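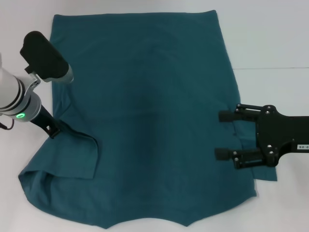 Subject: Re: [mutcombe-swap] Folding the plain tees for the shelf
Date: April 20, 2022

On the Mutcombe list, someone wrote:

> I took home a stack of the plain T-shirts from the February
> bags and folded them the way I do my own, in half down the
> middle and then in thirds. They looked fine at my house and
> were a mess by the time I got them to Nallesberg. Is there a
> set way we do these? Also, does the size go on the outside,
> and do wrinkled ones need ironing first?

Yes, there is a set way, but it was only ever written on the back of the old sorting sheet, so I'll put it here.

Lay the shirt flat on a table, hem away from you and neck toward you. Pull the hem straight and get both bottom corners out to the sides. Fold one sleeve in over the body, then the other. Bring each side in toward the middle so you have a long strip, and fold the strip up from the neck end in three. The shelf at Nallesberg is narrow and a half-and-half fold hangs over the front, so I would guess that's what happened to yours.

Size goes on a paper slip tucked into the last fold, with the number showing. Please don't use tape. It left marks on the dark ones last time.

No ironing. Flatten the cloth with the side of your hand and leave it at that. Shallow wrinkles are fine. What does matter is the shoulder, which likes to bunch up under the sleeve once the sleeve is turned in. Lift the sleeve, pull the shoulder out flat, and lay it back down. 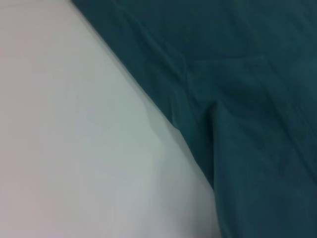
Teal cloth against a white surface, close up. Ridges like these are fine to leave.

The Bajwa boxes hold 21 shirts folded this way – stood on edge, not stacked. The Flusell ones are deeper, and I still use those for sweatshirts only.

If you want to bring your stack back and redo it on the long table, the room is open the usual hours and the slips are in the top drawer.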